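How to Sort a Big Jar of Old Buttons

I love a mixed button jar more than almost anything else at a rummage sale. My latest came from the Ciltby flea market in February for $8, and it was packed right to the lid. Sorting one takes an evening, maybe two if you stop to admire things (you will!), and by the end you have buttons you can really sew with.

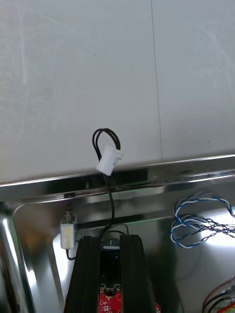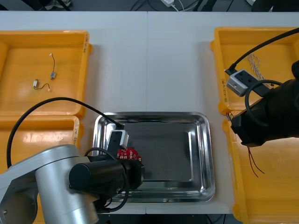 Start with a dry sort, before you wash a single button. Spread a few handfuls on a plain white table or an old sheet so the dark ones jump out at you, and set your containers to the left and right with the middle left open for working. Go for shallow bins over deep ones. The yellow plastic bin at the top left in the second picture is a great shape for it, with a flat floor and rounded rims, and its label is handwritten right on the rim, where your hand won't bury it as the bin fills up. Masking tape and a marker will do the same job on a baking dish.

What you'll need
Shallow bins or trays
Masking tape and a marker
A soft toothbrush
Mild dish soap
Two old towels
A needle and strong thread

Step 1. Sort by material. Metal, shell, wood, glass, plastic, fabric-covered. Don't worry about color yet, I know it's tempting! Shell feels cool against your lip and plastic doesn't. If you can't tell, start a "not sure" bin and keep going.

Step 2. Pull out the damaged ones. Cracked rims and broken shanks go in a cup for craft projects. Any plastic button that smells sharp or feels sticky should be kept well away from the others, and far from metal especially.

Step 3. Clean each group its own way. Most plastic and glass can have a quick dip in soapy water, a light brush and a towel dry. Wood, shell and fabric only get wiped with a barely damp cloth. Metal gets a dry brush. Skip the long soak, even for the grubby ones.

Step 4. Now do color and size, one material at a time. This is the fun part, and it's when the matches start turning up. I found a full set of green glass ones in the Ciltby jar, plus a sewing card marked Zeller 1241 with 3 buttons still stitched on. Leave buttons on their cards if you find any.

Step 5. String the sets. Run a doubled thread through each matching group and tie it in a loop, so they stay together when you dig around later. Loose singles can go back in the jar, ready for the next time a cuff needs rescuing.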